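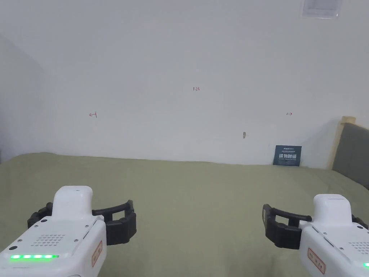 The green sheet, on the bed at last.

I have now spent three weeks of my adult life shopping for sheets, and I would like those weeks back. The old set gave out in March with a long ripping sound at two in the morning. I figured I'd have a new one by dinner.

Then I met thread count. The store at the mall had a set at 400 and a set at 181, and the cheaper one felt better. I rubbed both between my fingers for so long that a clerk came over to check on me. She said the big numbers can come from twisting thin threads together and counting every one. I asked which set she slept on. She said she slept on whatever her sister gave her.

So I went online, where a brand called Flostura promised me "hotel sleep" and Eskola promised "Nordic sleep." I have slept in hotels. There was an ice machine. Eskola's percale had 2733 reviews, and I read far too many of them. One man gave it a single star because his wife liked it.
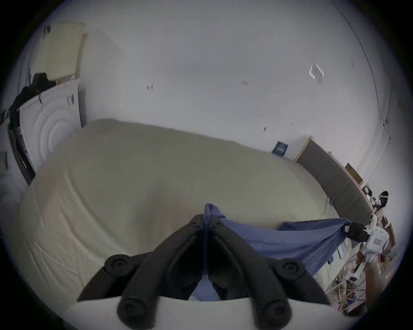 Filed under: House Stuff

My mother, for the record, owned two sets of sheets for 30 years. One was on the bed and the other was in the wash. She ironed the pillowcases and left the rest to fend for itself, and I don't remember her ever using the word "breathable."

I did learn a few things. Percale is crisp and sateen is slippery. Measure your mattress before you buy a fitted sheet, including the depth, and write it down someplace other than the back of your hand. Wash the set before you sleep on it (I skipped this once and smelled like a shower curtain until noon).

Next up is pillows. I looked at one page of them last night, saw the phrase "loft profile," and went to bed.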